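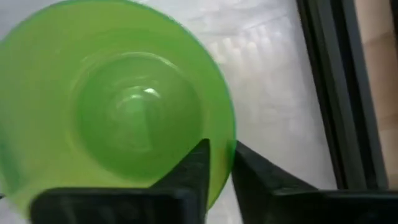
Section 6. Washing and Storing Bowls and Serving Ware

6.1 Scope
This section applies to all plastic mixing and serving bowls issued to the shared kitchens at Prunby House and the Carvalho Annex. Glass and ceramic ware is covered in Section 7. Revision of 03/09/2024; replaces the text issued in May.

6.2 Before washing
1. Scrape remaining food into the compost pail. Do not rinse food scraps into the sink.
2. Remove labels and tape. Residue may be rubbed off with a little cooking oil on a paper towel.
3. Inspect the rim and the base. A bowl with a crack, a chip, or a rough edge is to be set on the discard shelf and entered in the kitchen log.

Note: Light surface scratches are acceptable. Deep cuts that catch a fingernail are not.

6.3 Washing by hand
1. Fill the left-hand sink with warm water and add one measure of dish soap.
2. Wash the inside of the bowl first, then the rim, then the outside. Use the soft side of the sponge.
3. Turn the bowl over and clean the underside of the base. Grease collects wherever the base meets the sloping wall, and a small brush may be needed.
4. Rinse in the right-hand sink under running water.
5. Place the bowl upside down on the drying rack. Bowls must not overlap while drying.

CAUTION: Do not use steel wool, scouring powder, or bleach on plastic bowls. These dull the surface and may discolor it.

6.4 Washing by machine
Only bowls marked as dishwasher safe may be washed by machine. Place them on the upper rack, open side down, and select the short cycle. Allow the load to cool before opening the door fully.

CAUTION: Plastic placed on the lower rack may warp. A bowl that no longer sits flat on the counter must be withdrawn from use.

6.5 Stains and odors
1. Mix baking soda with water to form a thick paste.
2. Spread the paste over the stained area and leave it for one hour.
3. Wipe clean and wash as described in 6.3.
4. For odors, leave the bowl uncovered overnight in a dry place.

Tomato and turmeric stains may not come out completely. Such bowls remain fit for use.

6.6 Storage
1. Confirm that the bowl is completely dry, including the underside.
2. Nest bowls by size, largest at the bottom. Do not force a bowl into one of the same size.
3. Store colored bowls with others of their set. Mixed sets are to be returned to the Pleltar cabinet for sorting.
4. Keep all plastic ware away from the range, the toaster, and the top of the oven.

Note: If two bowls become stuck together, stand the outer bowl in warm water and fill the inner one with cold. Do not pry them apart with a knife.

6.7 Replacement
Requests are made on Form 124, available at the Trultora supply desk. State the kitchen, the size of the bowl, and the reason for replacement.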